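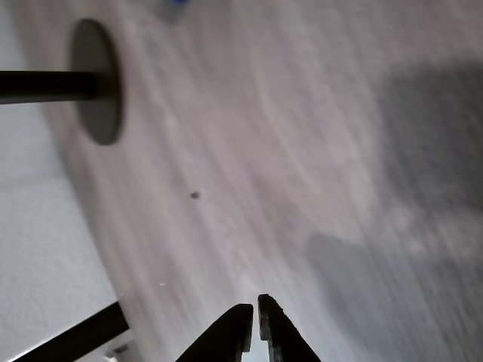 Visits > Workshops > Stakach open day

So I finally got myself to the Stakach open day, and I'm still grinning. They'd set up one arm and a row of grippers you could swap onto it, and Gwawr Penry (she runs the bench) basically let me play until my bus was due!

I started with the Zolcombe, the two-finger one with the matte black jaws and a rough inner face. Lovely grip. The fingers take up a lot of the wrist camera's view, though, and when you swing fast over a wood tabletop the grain just smears -- I kept losing track of where I was and had to slow right down. At 70 percent speed I was hopeless. Then we swapped to the Hestley, which has skinnier fingers and a softer close. Nicer for small stuff, but it let go of a marker on me 2 times in 7 tries, and the Zolcombe never did that.

The controller was a Seppälä with a big thumb dial, and I loved it. The other one on offer was a plain joystick, and my wrist was sore in no time. Gwawr says she still prefers the joystick for slow lowering, so maybe it's just me.

I asked about price and the Zolcombe is 2000 without the mount. Ouch. I'm going back in April with my own parts to pick up.

Comments

Hanna Pietrzak: Did you try the Hestley with the rubber tips? Ours stopped dropping things after that.

Aníbal Nogueira: Is the mount extra for the Hestley too?

Thaddäus Eder: Joystick forever, sorry!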